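Trorkorach Storage Box with Lid, Glossy Orange

Sold by Tukunis – Desk and Paper Storage

Product code 1000. One box and one lid per pack. Ships flat.

If you have ever wanted your paper storage to be the brightest thing in the office, we think you will enjoy this one as much as we do. The Trorkorach is a cardboard box with a separate lift-off lid, covered on the outside in a shiny orange paper that catches every lamp in the room. Inside it is plain brown cardboard, the way a good box should be (easy to write on with a pencil, if you like to note the contents on the floor of the box and then forget you did).

We have sold cardboard boxes for years, mostly gray, mostly black. Nazar Zakharchenko, our buyer, brought a sample of this one back from a trade show in October and put it on the shelf above the printer, and within a week people from two other teams had asked where they could get one. So we ordered them!

What it's for

It is a paper box first. Instruction sheets, warranty cards, old invoices, the forms you have to keep but never look at. It also does very well with yarn, cables, greeting cards and kids' drawings. The walls are stiff enough to stand up by themselves once the corners are locked, and the box keeps its shape when you pull things out in a hurry.

Please don't use it for books. A few paperbacks are fine, but a full load of hardcovers is too much for the floor panel, and we would rather say so here than in an email later.

The finish

The orange is a strong, clean color, closer to a ripe tangerine than to a traffic cone. It is paper, folded around the corners by hand at the workshop, so expect small ripples and faint creases under a bright light. We like them. Fingerprints come off with a dry cloth. Skip the spray cleaner – the shine goes dull if it gets soaked.
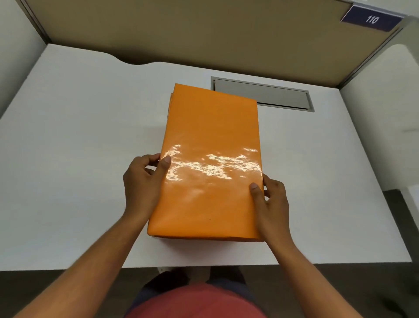 The handles

Each end panel has a rectangular cutout with rounded corners, and the edge of the opening is orange too. It is a small thing, but on a lot of boxes the handle is a raw hole with brown fuzz around it, and this looks so much nicer on an open shelf. The cutouts fit an adult hand comfortably, and they make it easy to slide the box out from a low shelf without tipping it.

The lid

The lid lifts straight off. It is folded from one sheet, so if you turn it over you will see flat brown panels and the fold lines between them. It should sit snugly for the first few weeks and then ease up a bit. If yours feels tight, press along the rim with your thumbs before you put it on, and check that no panel has popped up inside.

Putting it together

No tools and no glue. Give yourself a clear stretch of desk, because the open box and the lid like to lie side by side while you work.

Unfold the body and stand the long walls up first. Fold the end panels inward, then push the flaps down until they lie against the floor. They can be springy the first time, and bending each crease back and forth once helps a lot. The lid goes together the same way, upside down on the desk, with the orange rim facing you.

Hold the front wall with one hand while you press with the other. That is really the only trick to it, and after one box you will do the second without looking at the sheet. 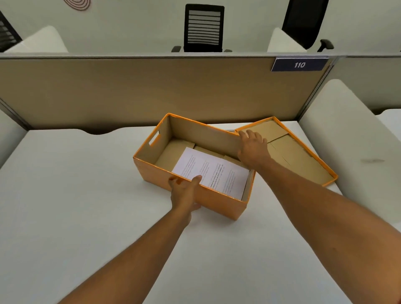

Orange box open on the desk, lid upside down beside it and a printed sheet inside.

Good to know

Material: cardboard, paper covered outside, plain brown inside
Color: glossy orange
Lid: separate, lift-off
Handles: cutout, one on each end
Weight limit: 39 pounds, spread evenly
Stacking: up to 2 high with the lids on
Care: dry cloth only, keep away from damp floors and radiators

Goes well with

Pluvton label holders – the self-stick kind, which grip the glossy paper nicely. Put them on while the box is still flat and you will get them straight.

Moulin hanging dividers – cut down the long side with scissors and they stand up well in this box. We tried the full-size ones too and they stick out over the rim, so do measure first.

Questions we get

Will there be other colors? We hope so. A dark green is being tested and the first sheets looked lovely, but the coating scratched too easily and it went back.

Can I buy a spare lid? Yes, write to us with the product code and we will add one to your next order.

Is it recyclable? Most paper collections take it, covering and all. Ask your local one if you are unsure about the glossy side, and take off any labels before you fold the box flat.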